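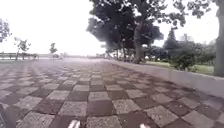

3.2 Platform setup and upkeep

All outdoor runs in this paper were made with one wheeled platform, referred to as Vida. It was assembled from a commercial base and a sensor package built in our own workshop at Follside. Because the same unit was used from the first run to the last, its condition had to be kept as steady as we could manage. This section records how it was set up and what was repaired along the way.

The forward camera is mounted low, on a short bracket bolted to the chassis plate. A low mount gives good detail of the ground just ahead, at the cost of a shorter useful range. Two points on the front body stay inside the camera's view. We chose to keep them there and to mask them in software, since moving the camera forward would have left the lens exposed to knocks. The same two points later proved useful for checking the mount, as described below.

The camera, the wheel encoders and the inertial unit each run on their own clock. A small timing board, made for us by Sarex, sends a shared pulse to all three. In the early runs the board lost the pulse when the drive motors pulled a heavy load. We traced this to a shared ground wire and gave the board its own supply. After that change no run was lost to timing.

Exposure was left on automatic during the first week and then fixed by hand at the start of each run. Under an overcast sky the automatic setting swung between the sky and the paving whenever the robot pitched, and the feature tracker lost points as a result. With fixed exposure the sky is often burned out, but the ground keeps its texture, and the ground is what the tracker needs.

Figure 4. Forward view on the tiled plaza, with a tensile canopy ahead. The masked front body points are at the bottom edge.
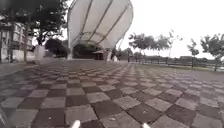 Why was the camera not recalibrated before every run? A full calibration takes the platform out of service for most of a morning, and the short check described next finds a shifted mount well before the error affects the position estimate.

The short check compares the position of the two front body points with a stored reference. If either point has moved by more than 6 pixels, the bracket is loosened, reseated and tightened to the marked torque, and a full calibration follows. Over the 367 runs reported here, the check led to a full calibration four times. Three of these came after the platform had been carried in a van. The fourth followed a cracked bracket, which was replaced with a thicker one - the only structural part we had to change.

Wheel upkeep took more time than the sensors did. Paved surfaces with regular joints shake the platform at a steady rate, and at some speeds this worked the hub screws loose. Thread lock solved the problem on the rear wheels. On the front left wheel the screw hole had already worn, and the hub was swapped for a spare from Amport. Tire wear also changes the effective wheel radius and so biases the odometry. We measured the radius by driving a straight line along a taped distance, and updated the value whenever it had drifted by more than one part in 2000.

Grit was a smaller matter. It gathered around the axle seals and, less often, on the lens cover. Both were wiped down at the end of each day. The seals were opened once, in May, when one of the wheels began to drag, and were packed with new grease.

Battery packs were used in matched pairs and logged by number. One pair was retired after 962 charge cycles when its voltage began to sag under load. The sag did not stop the robot, but it slowed the turns enough to show in the heading data, and the runs made with that pair in its last days are left out of the results in Section 5.

The maintenance log was kept by Nele Fröhlich and holds one line for each run, with the operator, the battery pair, the result of the mount check and any part touched. Runs with an incomplete line were not used.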